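Guía de guardado de temporada Condasell
Apartado 3. Preparar las prendas de abrigo antes de meterlas en la funda 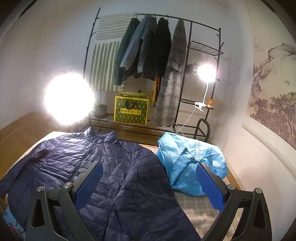 Fig. 3. Plumífero acolchado extendido boca arriba y, a su derecha, prenda azul celeste ya plegada.

Antes de abrir la funda conviene dedicar un ratito a la ropa, que en marzo o abril llega a este momento con los bolsillos llenos de pañuelos y algún que otro tique. La cama es el mejor sitio para trabajar: es amplia, queda a buena altura y no hace falta quitar las sábanas, basta con alisarlas un poco.

1. Vacíe todos los bolsillos, también los interiores, y compruebe que la prenda está completamente seca.

2. Extienda el abrigo con la parte delantera hacia arriba y el cuello hacia el fondo de la cama. Estire las mangas con la mano, sin tirar de las costuras.

3. Suba la cremallera despacio. Si se engancha, retroceda un poco y vuelva a intentarlo - con calma, que los forros finos se pellizcan enseguida.

4. Déjelo reposar unos 15 minutos para que suelte el aire.

5. Las prendas de tejido liso y resbaladizo pliéguelas aparte, en un paquete compacto, y póngalas al lado del abrigo hasta que les toque el turno.

6. Doble las mangas del acolchado sobre el pecho, pliéguelo por la mitad y presione con las palmas desde el bajo hacia el cuello.

Nota: la funda Bondero grande (ref. 3693) tiene 100 litros de capacidad. Admite bastante ropa, pero agradecerá que no la llene hasta arriba.

Precaución: no guarde nunca plumas o rellenos con humedad, ni los deje comprimidos más de una temporada. En otoño, sáquelos con tiempo y sacúdalos bien.

Para cerrar la funda, continúe en el apartado 4.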